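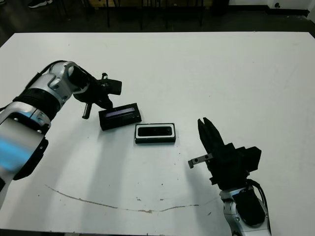
The two-arm bench, black units waiting on the table

Two arms on the sorting bench – what happens to the rest of us?

Posted by drollis_benchmonkey, April 7, 2025
14 replies hidden | Shares: 16

drollis_benchmonkey
Pic is the bench at our place. Repairs and returns, small black boxy units mostly, you pick up, turn over, put with its mates. Used to be two of us on that table per shift. Since February it's the arms and one person "supervising". Management call it Vumavach, the fitters call it other things. Anyone else had this? What did your job turn into?

Faduter_Phil
Same at ours, only we kept all our people. For now. My job went from handling units to clearing jams and ticking a sheet. Wrists are better, I'll say that. Head is worse. Eight hours of watching is not a rest.

sialside
Wrists better is a big thing tho. I did seven years of pick and turn and can't open a jar. If a machine wants that job it can have it.

drollis_benchmonkey
Fair. But you'd moved to the office by then, you didn't get your hours cut.

sialside
Didn't say it was fair on hours. Said my hands hurt.

Zarmeena Naqvi
I do the rota at a site a lot like this. Our target was 200 units a shift by hand. Arms don't match that yet, not close, so the one person left ends up doing the shortfall as well as minding them. That's the bit to raise with your manager. Ask for it in writing, what is the supervisor's job and what isn't.

Faduter_Phil
Yes this. Nobody's contract here says "minder". Still on bench grade.

pallet_row
Bit dramatic all this. We had more than 16 people retrained when ours came in and most are on better money. Depends on the firm.

drollis_benchmonkey
Retrained for what though? We got a half day and a login that doesnt work.

pallet_row
Teaching the things, changing grippers, basic faults. Took weeks. If you got half a day then your firm's been cheap – thats not the robot's fault.

sialside
Never is the robots fault. Still the robot that gets my mate's shift.

Zarmeena Naqvi
You're both right imo. Ask about the gripper training, it's the part that moves people up a grade. And ask who wipes the table down, on our site that fell off everyones list for 2 months.

drollis_benchmonkey
Ha, ours could do with a wipe. Ok, meeting with the line manager next week, going to ask about grade and training. Will post what they say. Break's over

Faduter_Phil
Take someone in with you. And write it down after

We use cookies to keep you logged in and to measure visits. Accept | Manage settings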